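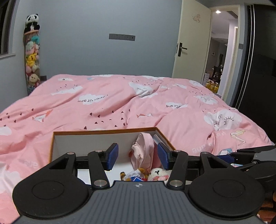
Home demos vs. lab demos for soft object picking

gosling_g
Posting our numbers before the writeup goes out in August. The task is picking soft stuff (plush, crumpled fabric) out of an open box. We trained the same policy twice. Set A is 1029 hand-held gripper demos, all from one lab table. Set B is 296 demos from people's homes, with the box on beds, floors, couches, whatever was there. Each policy got 200 test picks in rooms that were in neither set. A got 88 and B got 131. Same network, same 4000 training steps.
Gregor

temine
How do you define a pick? We count it only if the object clears the rim and stays up for three seconds.

gosling_g
Clears the rim and gets set down outside the box. Dropping it on the way is a fail. Pulling out two objects together is also a fail, and that happened a lot with fabric lying next to plush.

stomo44
I don't buy the comparison. 4000 steps on 296 demos is a lot more passes over the data than 4000 steps on 1029. A may just be undertrained.

gosling_g
Fair. We ran A longer and it got better on the lab table and stayed flat in the new rooms. I didn't save enough of those runs to put in a table, so take that for what it's worth.

stomo44
Then I'd rerun it with three seeds each before calling it a result. One seed and 200 picks is thin.

shona_p
I collected part of set B. From my side the big difference was the surface under the box. On a mattress the box tips when you lean a finger on the wall, so you learn to come straight down. On the lab table you can be sloppy and the demos show it. Printed bedding also gives the camera a lot more to deal with than a plain table top.

temine
That's two separate things though, Shona – how people move and what the background looks like. You could split them. Put a printed duvet on the lab table with a board under it.

shona_p
Agreed, and I'd like to see it. My bet is on the motion.

stomo44
Mine is on the background. We saw the same jump at Susetel from just swapping tablecloths, no change in who did the demos.

gosling_g
OK, I'll add the board and duvet condition and do the seeds. Not before the writeup, probably. Does anyone have a box tipping check they like? Ours is a person watching the video.

temine
Marker on each corner of the rim, flag anything over five degrees. I can send you the script tonight.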